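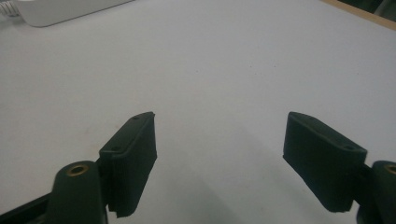

Fig. 3. Finger pads, open, nothing held. Two screw holes per pad.

Week 3 handout - dropped part, the Paltus fault
(notes J. Obeidat, slides to follow)

What happened: August run at Tallitz, 100 picks, 27 drops. Log said "grip OK" on every one of them. So the fault is two faults - bad grip AND a check that didnt notice.

Cause 1: pad screws backed out. Pad still looks fine when open, tilts under load, part slides down and out. You will not see this in a photo. Push the pad sideways with your thumb, power OFF, feel for play.

Cause 2: grip check only read finger position. Fingers stopped where expected, so software was happy. No force reading at all. Khalaf's team had flagged this in the spring, got lost in email.

Safety side: drops landed on the bench, no one hurt. Operator was reaching in to pick parts up between cycles with the arm live. This is the bit I want you to write about.

Fix as done
- screws out, cleaned, threadlock, back in
- check pads every 10 hours of running
- stop the arm on first drop, no retrys

For the seminar: read the Plallden report, sections 1 and 2 only. Bring one page on who should have stopped the run and when.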